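티켓 1605: PC 분해·조립 셀, 그리퍼 핑거 비교
요청자: Amber Haslam
담당: Patricio Domínguez
등록일: 2018년 10월 11일
상태: 진행 중

1. 증상
Flusano 핑거로 바꾼 뒤 메모리 모듈을 집으면 끝이 기울어짐. Brinkmann 핑거에서는 같은 프로그램으로 재현 안 됨. 속도는 두 쪽 다 100%에서 시작했고 58%로 낮춰도 차이 없음.

2. 손목 카메라 확인
지그와 케이스가 한 화면에 들어오는 높이에서 노출을 다시 맞춤. 알루미늄 상판 쪽은 밝게 뜨고 케이스 쪽은 어두움. 소켓 접점은 구분되지만 파란 라벨의 작은 흰 글씨는 못 읽음. 라벨 인식은 이 카메라로 하지 않기로 함.
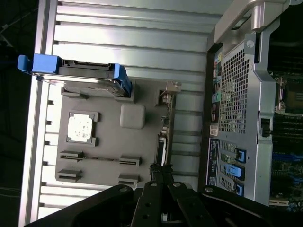
3. 파지 시험
얇은 부품을 세로로 물고 지그 바로 위에서 멈춘 상태로 기울기를 봄. CPU와 하드디스크는 지그에 둔 채 진행.

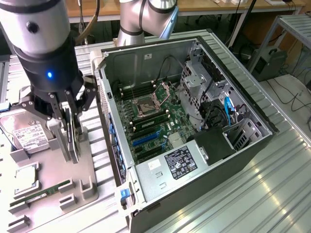
Flusano 쪽은 패드가 짧아서 부품 윗부분만 눌림. 파지력을 올리면 기울기는 줄지만 놓을 때 늦게 떨어짐. 개폐 폭을 5 mm 줄이니 조금 나아졌음. Brenda Rivadeneira 의견은 패드만 교체하고 핑거 본체는 유지하자는 것. 제어기 설정은 Hilurlow 기본값 그대로임.

4. 접근 자세
케이스 안으로 내려갈 때 손목 브래킷과 드라이브 케이지의 간격이 문제. 수직에 가깝게 내려가는 경로로 수정하고 메인보드 위에서 일시 정지를 넣음. 손목 왼쪽 케이블은 고리가 커서 다시 묶을 것.

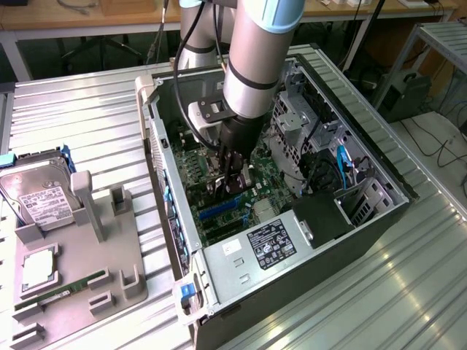

메인보드 위 정지 자세, 그리퍼는 아래 방향

5. 남은 일
- 긴 패드를 Tikadstead에 주문 (Trinidad Domínguez)
- 패드 도착 후 약 100회 반복 시험, 핑거별로 기록 분리
- 메모리 슬롯 삽입은 패드 교체 전까지 Brinkmann 핑거로만 진행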